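About Iswood

Drones were meant to fix building sites. We're not convinced. Iswood checks survey software for small builders and tells them when a tape measure would do.
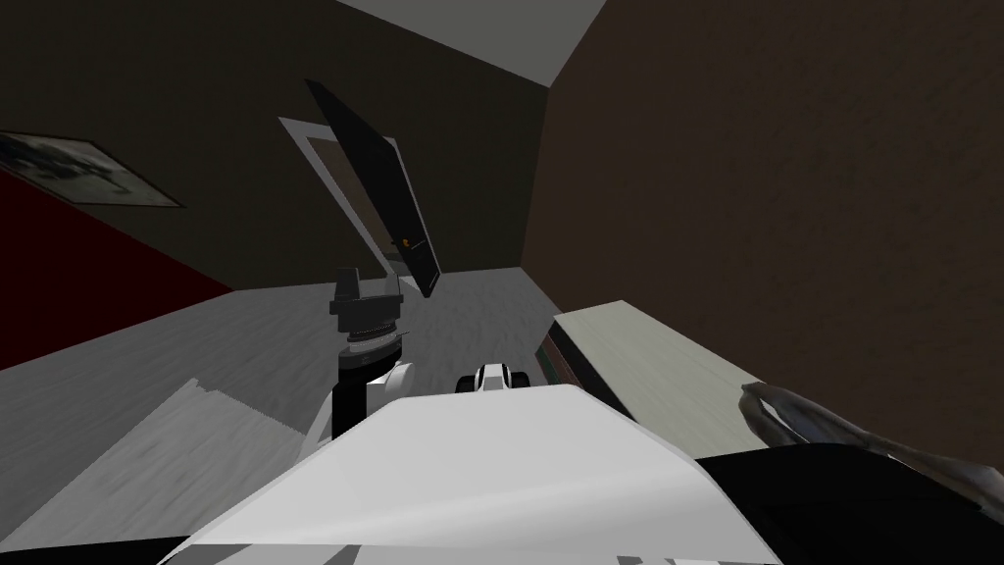

Simulated room, door partly open.

Aroha Faulkner started the firm after one too many sales demos. We've tested 48 packages and would pay for two.

Last updated: Oct 23, 2020

3 shares | 2 comments

Nemine: Which two?

Chmielewska: Bit harsh on drones. Ours paid its way on roof jobs.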